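Cubby shelving

Cubby shelving (also cube shelving, cubbyhole shelving or pigeonhole shelving) is a type of storage furniture made up of open compartments, usually square, arranged in rows and columns. Each compartment is called a cubby. The units are used in homes, schools, libraries, shops and offices, and may stand against a wall, hang from it, or divide one part of a room from another.

Cubby shelving differs from an ordinary bookcase in that its uprights repeat at close intervals across the whole width. A bookcase of the same size has long boards supported only at the ends, or at the ends and the middle. The extra uprights make a cubby unit heavier for its size but allow thinner boards to carry the same load.

Name

The word "cubby" is short for "cubbyhole," a small enclosed space. It is generally thought to come from an older dialect word, "cub," meaning a stall or pen for animals. In American schools the word usually means the compartment given to one child for a coat, a lunch box and shoes. In Australia and New Zealand "cubby" more often means a child's playhouse, and the furniture is sold there as cube storage. "Pigeonhole" comes from the nesting holes in a dovecote and is now mostly kept for small compartments that hold letters or papers.

Background

Open compartments for storing rolled documents were in use in the ancient world. Desks with small built-in pigeonholes became common in Europe in the eighteenth century, and larger banks of them were later fitted in post offices, hotels and railroad offices, where papers and keys had to be sorted and picked out quickly.

The use of larger compartments in the home came later. Flat-pack furniture made the form cheap to ship, as a grid can be put together from a few repeated parts. By the end of the twentieth century, square-celled units were sold in much of the world, along with baskets and fabric boxes made to fit them.

Construction

Most units are built in one of three ways. In the first, long boards and long uprights are each slotted halfway through and pushed together like the dividers in a carton of bottles. In the second, the long boards run the full width and short dividers are fixed between them with dowels or cam fasteners. In the third, separate boxes are stacked and joined by clips or screws, so that the unit can be rearranged.

The outer frame is often thicker than the inner dividers. Part of this is structural and part is a matter of looks. Some makers use the same thickness throughout, and the regional maker Sekorby was known for units in which the outer sides and the inner dividers were cut from one size of board.

A back panel stiffens the unit and keeps it from leaning sideways. Units sold as room dividers leave out the back panel and depend on tight joints instead. They should be fixed at one end to a wall wherever possible.
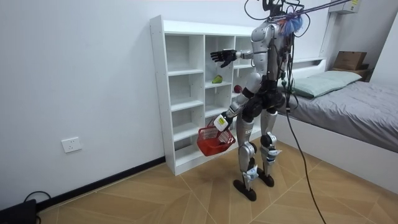
Common materials are particleboard, fiberboard, plywood and solid wood. Particleboard is cheapest but holds screws poorly once they have been removed and put back. Plywood costs more and copes better with repeated moves. Solid wood moves with changes in humidity, and slotted joints cut in winter may become tight in summer. Metal and wire versions are used in locker rooms and garages.

Dimensions

There is no general standard. Compartments in household units are usually a little over a foot wide, which suits large books, folders and records. Office pigeonholes are wider than they are tall so that sheets of paper can lie flat. School cubbies are often tall and narrow, with a hook at the top and a separate space below for shoes.

Depth matters as much as width. A shallow compartment shows everything in it but leaves large items sticking out over the edge. In a deep one, small items tend to be pushed to the back and forgotten. In a short guide for renters, Teresa Szczepańska recommended measuring the largest thing to be stored before choosing a unit, and leaving a gap of 2 inches above it for the hand.

Placement and safety

Tall units can tip over, particularly if a child climbs the compartments like a ladder. Anchoring straps or brackets should be fixed to a solid part of the wall, and heavy items should go in the lowest row. Carpet edges and baseboards can push the foot of a unit away from the wall and cause it to lean forward. Shims under the front edge correct a slight lean but do not replace an anchor.

Many long, low units can also be used on their side as a bench or a base for a television, though not all are made for this. In some designs the dividers carry weight in one direction only. The instructions for the Ustness line, for example, allowed a two-by-four unit to be stood upright or laid flat but did not allow anyone to sit on it.

Use in the home

In bedrooms, cubby shelving holds folded clothes, shoes, books and toys. It takes up less floor space than a chest of drawers, as nothing has to be pulled out into the room, but the contents are open to dust. Boxes or baskets are often used in some of the compartments, with the others left open for things in daily use or on display.

In kitchens and pantries the open cells are used for jars, cookbooks, and fruit and vegetables that keep well at room temperature. Air moves freely around the contents. Onions and potatoes are best given separate compartments out of direct light. Pears and bananas give off ethylene gas as they ripen and can cause nearby produce to spoil sooner. 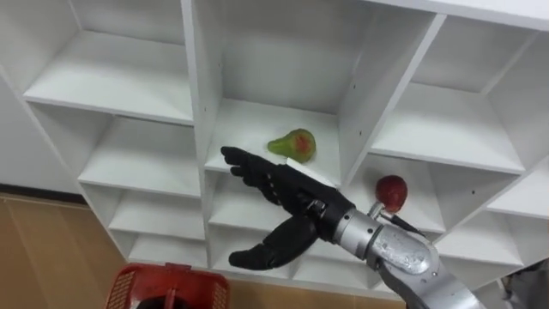

A green pear with a reddish blush on the shelf board of an open cubby

Use in schools

Preschools and elementary schools commonly give each child a labeled cubby near the classroom door. Labels may carry a name, a picture or both. Irena Grabowska, a teacher who wrote on classroom layout, argued that pictures should stay on the labels well after children can read, so that substitutes and new pupils can also find their way. Her later collection, Wieczorek, includes a plan for a room in which 20 cubbies are split between two walls to prevent crowding at the end of the day.

Care

Painted and coated surfaces are cleaned with a damp cloth and a small amount of mild soap. Standing water should be wiped up at once, particularly along cut edges, where particleboard swells and does not go back to its first shape. Corners are the hardest part to clean – a soft, dry paintbrush works better there than a cloth. Boards that have begun to sag can sometimes be turned over if the fasteners allow it.

See also

Bookcase
Credenza
Locker
Room divider
Wall anchor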